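Subject: Re: [narneck-food] Buying together from Mansour

> Has someone compared the prices at Mansour and Flurkell for
> the September order? I would like to decide before we pay.

Hello all,

I made the comparison yesterday evening. For the same list Mansour asks 3,126 and Flurkell 1,769, but Flurkell does not include the delivery to Narneck, and the shellfish is missing from their offer. So the difference is smaller than it looks.

My proposal is to take the dry goods from Flurkell and only the crawfish and tomatoes from Mansour.

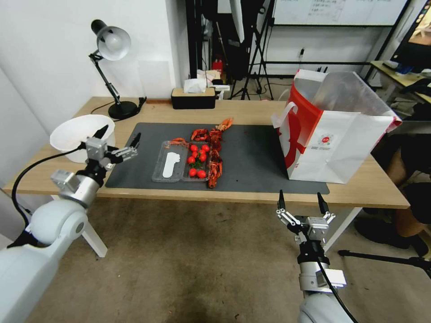

For this we need 42 households, and the list must be closed 2 weeks before delivery. Please write your portions in the table — not in a reply to me, I lose them there.

Kind regards,
Aron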